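Textile Conservation Workshop, Forham: Notebook
Entry of June 18, 2020. Wash fastness of yellow wools, second series
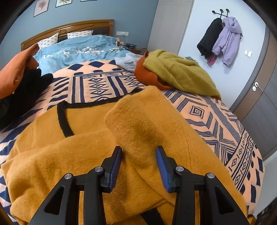
The second series was begun this morning with the remaining skeins from the Benjelloun bequest. Thirty-one samples were cut, each weighed dry and tied with undyed cotton at one end. Sample 7 was found to be short and has been retained as the unwashed control.

The bath was made up with softened water and the neutral detergent at the usual strength. Temperature was held at 20 degrees for the full period. Colleagues are reminded that the thermometer on the left-hand sink reads one degree high and that the correction must be entered in the book at the time of reading, as this was omitted on two sheets of the first series.

Slight bleed was recorded on four samples, all from the batch labelled Priteo. The cotton ties took up a pale lemon colour within the first quarter of an hour and did not darken after that. The Tristberg skeins gave no visible bleed. It is noted that the Tristberg labels are in a later hand and should not be relied upon for dating.

Asmaa El Fassi has examined the four affected samples under the bench lamp and considers that the loss is surplus dye left in the yarn at manufacture. I am inclined to agree, but the point cannot be settled without a second wash of the same pieces. This will be carried out once they have dried flat for two days.

Dry weight of the full set before washing was 527 grams. The figure of 916 in the first series sheet refers to the skeins before cutting and must not be compared with it. The sheet has been corrected in pencil and initialled.

Matters outstanding:
Grey scale cards are to be returned to the cabinet after use. One is missing.
Blotting paper is low. Order placed.
The light box exposure for the first series continues, and the covers are not to be lifted before September.
Felting on samples 12 and 19 to be looked at again when dry. Handling during the rinse may account for it.

Sink drained and racks wiped down at close. Second wash to follow, same bath, fresh ties.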